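Vider et trier un bac fourre-tout sans y passer l'après-midi

Bon, je me lance, parce que Nasrin me réclame ma méthode depuis les vacances ! Chez nous, à Gallville, tout ce qui traîne finit dans un grand bac en métal, et au bout de deux semaines on n'y retrouve plus rien.

Je pose le bac sur une table, à bonne hauteur (mon dos me remercie), et je mets un minuteur sur 19 minutes. Pas plus.

On commence par ce qui se mange. Un fruit oublié sous le reste, ça coule, ça colle, et après bonjour le nettoyage. Ensuite les bouteilles et flacons : je vérifie le bouchon, je les garde debout à côté. Puis les emballages froissés – on les ouvre avant de jeter, j'ai failli perdre un biscuit entier comme ça !

Les objets durs, bois ou plastique, viennent en dernier. Je les étale sur un torchon et chacun repart dans sa pièce. Ce qui n'a pas de place attend 48 heures dans le panier de l'entrée, puis je le donne.

Pour le fond, éponge humide, un peu de savon noir, et on sèche bien les coins. Les rayures, tant pis, je les laisse vivre.
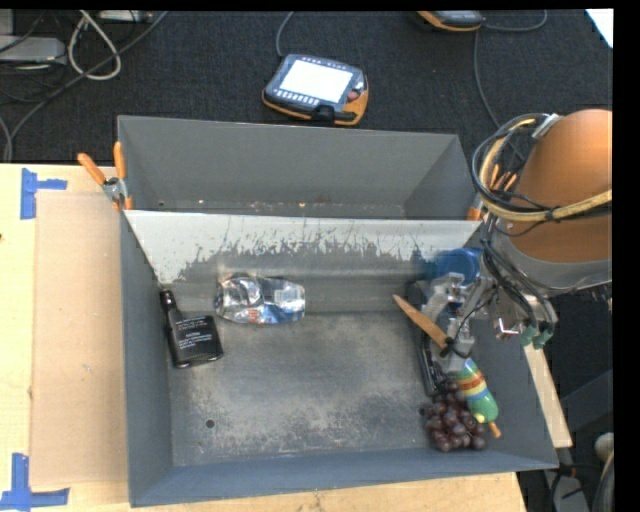

Si votre bac a deux compartiments, gardez le plus petit pour le courrier et les clés, ça change la vie.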